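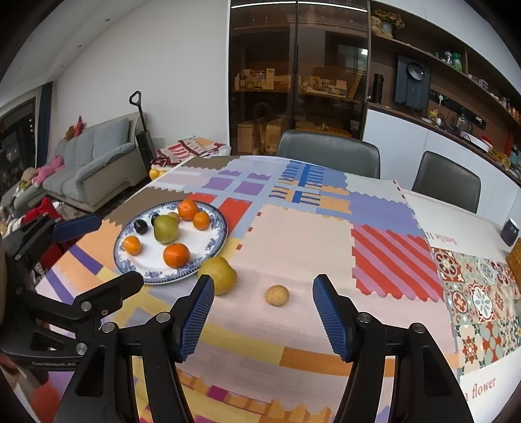 Section 4. Setting Up Your School Site in Ukidum

Complete this section before the first family signs up for a program. You need a coordinator login. If you only have a staff login, ask the district office to change your role.

4.1 Create the site record

1. Sign in and choose Sites, then Add Site.
2. Enter the school name as it appears on district mail. Esanness Elementary and Esanness Middle are separate sites and need separate records.
3. Type the four-digit site code. The code for the Wustby Annex is 1852.
4. Set the enrollment limit. The field accepts any number up to 1000. Larger campuses must be split into two records.
5. Click Save. The site shows as Draft until step 4.3 is done.

Note: You can't change the site code after saving. If you typed it wrong, delete the draft and start over.

4.2 Add partners and programs

1. Open the site and choose Partners.
2. Search for the partner by name. Clinics, food pantries and tutoring groups already cleared by the district appear in the list.
3. If the partner is missing, click Request Partner and fill in Form 51. Approval comes by email.
4. Under each partner, choose Add Program. Enter the days, the start time and the room number.
5. For evening programs, check Building Open Late. The building office gets a copy of the schedule.

Caution: Do not enter student names in the program description. That text is visible to the public.

4.3 Publish the site

1. Choose Review. Missing fields are marked in red.
2. Fix each one and click Review again.
3. Click Publish. The family page goes live overnight.

Note: Sites published on a Saturday go live Monday morning.

4.4 Import last year's sign-ups (optional)

Schools that used Chae can bring over their old list. Export it as a CSV file, then choose Tools, Import. Each file can hold 230 rows. Split longer lists and import them one at a time. Duplicate families are merged by phone number, so check shared numbers by hand afterward.

For role changes or a locked record, contact Océane Chan at the district office.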